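10/24/22

**Lerkura two-arm bench cell: a buyer's review**

The quote that landed on my desk in July was for $2,274, which sounds like a bargain until you read what it leaves out. Two arms, two grippers, wrist cameras, the rail they bolt to, and a paneled enclosure. Shipping was extra. So was the second year of support, and so was anything that might be called training. I run purchasing for a small packaging outfit, and I have been promised cheap automation before.

The sales pitch was that one cell could stand in for a person on light sorting and basket filling. I asked to see it do something close to our work, and they offered the fruit job: five pieces of artificial produce, one scalloped bowl, both arms free to reach.

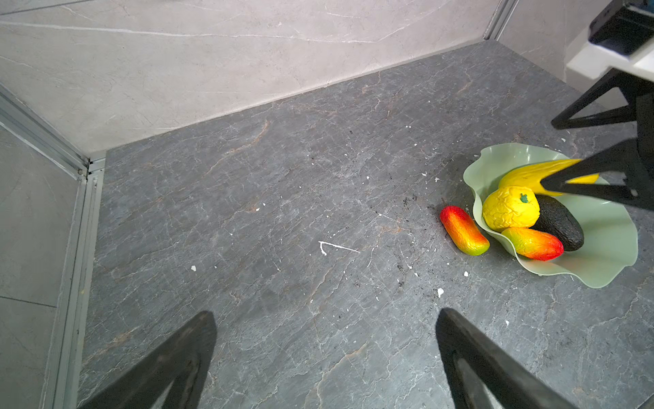
*Wrist view during the bowl-filling job, with one mango still on the table.*

Fake fruit is a kind test. It doesn't bruise, it doesn't leak, and every lemon weighs the same as the last lemon. If you're budgeting for real produce, or for anything soft, don't let a demo like this set your numbers. Ask the seller to run your own product and ask what happens when a piece gets dropped. My answer from Lerkura was "we'd look at that in a pilot," and a pilot is billed by the day.

What I did like is the layout. Both arms mount on the near edge, so you can get at the bases with a hex key and don't have to climb over anything. The aluminum framing is the slotted kind, and if you already have brackets in a drawer you may save a little on add-ons. The wall panels have a marble look that I can't imagine anyone asked for. I'd have taken plain white and a lower price.

The wiring I liked less. Small boards sit out in the open near the feet of the arms, and the cables loop around the outside of the links. Fine for a lab bench. On a shop floor with brooms and elbows, I'd want covers, and covers aren't in the quote. I put down $2 hundred for them in my own sheet and suspect that's low.
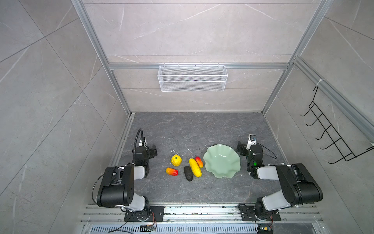 Then there's the question of whether you need two arms at all. Lerkura only sells the pair. Tromix will sell you a single arm with the same sort of gripper, and for a job where one thing moves from a table to a bowl, I don't see what the second arm earns. The rep told me the pair pays off on jobs where one arm holds and the other works. Maybe so – but I sort things into containers all day, and so do most people who'd be reading this.

Lead time was quoted at 14 weeks. Spare fingers come from a separate supplier, Rateck, with their own minimum order. Nothing in the paperwork says how long a set of fingers should last, and I asked twice. Put a line in your budget for them anyway. Put in another for the hours your own staff will spend setting it up, which in my experience is the biggest number on the page and the one that never shows up in a brochure.
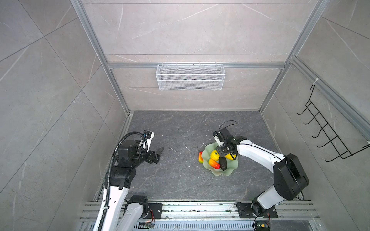 Velimir Obradović wrote back after reading a draft of this and thinks I'm too hard on the second arm. "We bought the pair and used one for the first few months," he says. "Then a job came in with bags that had to be held open, and I was glad I didn't have to go back and ask for more money. I'd agree on the covers. We made our own."

Fair enough, though he had the bags. I don't have the bags.

For the record, I also got a price from Kamel, who wanted more up front but included setup and a year of parts. Once I added the missing lines to the Lerkura quote, the gap between them was small enough that I stopped calling one of them the cheap option.

I haven't signed with either. If Lerkura will sell a single arm, or put the covers and the first set of spare fingers in the base price, I'd look again. As quoted, it's a decent bench cell for someone who likes to tinker and has the hours to do it. For a line that has to run every morning, I'd hold the money until they show it working on your own stuff.

**Score: two and a half out of five**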